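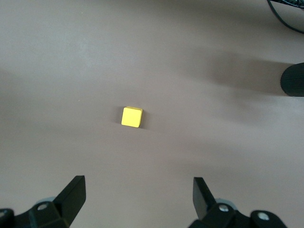 Prelatholm Residential Listings: Data Card

Summary

The Prelatholm Residential Listings collection contains the text and structured fields of home sale listings from the towns of Prelatholm and Nidovwood. It is maintained by the Mwakalinga Housing Data Office and is intended for the study of asking prices, listing language and time on the market. This card applies to version 3 of the collection, released 7th December.

Contents

Each row represents one listing as it stood on the day it was first published. A property that was withdrawn and listed again appears as a separate row, linked to the earlier one by the field prior_listing. There are 48 fields in all, and the full list is in fields.txt. Those used most often are given below.

listing_id: a number assigned by this office, unrelated to any broker's number
town: Prelatholm or Nidovwood
style: ranch, raised ranch, colonial, cape, split level, condominium, other
bedrooms, baths: as stated by the listing broker
lot_acres: from the town assessor's record where one could be matched, otherwise blank
ask_first, ask_last: first and last asking price, in whole dollars
remarks: the public remarks, in full, with telephone numbers removed

Half baths are recorded as 0.5. Finished basements are not counted in living area, even where the broker has included them — the broker's own figure is kept in area_stated.

Sources

Listings were supplied by participating brokers under a data agreement renewed each July. Lot sizes and year built were taken from public assessor records. Rentals, commercial property and vacant land are excluded. Homes sold privately, without a broker, do not appear.

Changes in this version

Two duplicate batches from Nidovwood have been removed. The style codes "raised ranch" and "split level," which were combined in earlier releases, are now separate. Listings in the Harkudar Road condominium development carry the correct town code.

Known limitations

Remarks are advertising copy and should not be read as a record of condition. Terms such as "updated" and "move-in ready" have no fixed meaning across brokers. The year of a kitchen or roof replacement is given in few listings and has not been verified. Sale prices are not included and may not be inferred from ask_last.

Four brokers joined the agreement after the first release, so an increase in listings between versions does not by itself show an increase in homes for sale.

Permitted use

The collection may be used for research, teaching and planning. It may not be used to contact owners or to set the value of an individual property for lending or tax purposes. Published work should cite the collection by name and version number.

Corrections

Errors should be reported in writing to the Mwakalinga Housing Data Office, with the listing_id and the field concerned. Accepted corrections are entered in the next release and noted in changes.txt.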